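5.3 Moving saved games to a second console

Applies to the Arudness home console, system software 3 and later. Read this section through once before you start. A saved game that is interrupted during copying cannot be repaired afterwards.

What you need

Two consoles signed in to the same player account.
A network cable, or a USB drive with at least 200 MB free for each game.
The latest update for every game you intend to move, installed on both consoles.

CAUTION: Do not put either console into rest mode while a transfer is running. Switch off the automatic rest timer first (Settings > Power > Rest timer > Never).

Transfer by network cable

1. Close all games on both consoles. A suspended game counts as open and its save will be skipped.
2. Connect the two consoles with the cable. Either network socket may be used.
3. On the old console, open Settings > Storage > Saved games > Send.
4. On the new console, open Settings > Storage > Saved games > Receive. A four-character code is shown.
5. Enter the code on the old console and press Confirm.
6. Tick the games you want to move. Saves marked with a padlock are tied to one console and are greyed out.
7. Select Start. A transfer of 100 saves takes around half an hour.
8. When the message "Copy complete" is shown on both screens, remove the cable.

Note: Sending makes a copy. The saves on the old console stay where they are until you delete them.

Transfer by USB drive

1. Format the drive on the old console (Settings > Storage > USB > Format). All data on the drive will be lost.
2. Select Saved games > Copy to USB and tick the games.
3. Wait until the drive light stops flashing, then choose Eject.
4. Insert the drive in the new console and select Copy from USB.
5. If a save with the same name is found, choose Keep newer or Keep both. Keep both is not offered for Flilutis, where only one save slot exists.

Error codes

SG-2008: The game version on the new console is older than the save. Update the game and repeat the copy.
SG-2011: The code in step 5 was entered wrongly or has expired. Go back to step 4.
SG-2040: Not enough free space on the new console.

Section revised 2020-02-19 by Pramila Kandpal. The previous edition gave the wrong menu path for Eject.

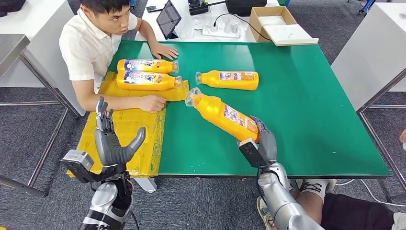 5.4 Removing a console from your account

Complete section 5.3 first. Once a console has been removed, its padlocked saves can no longer be opened, even if the same account is added again later.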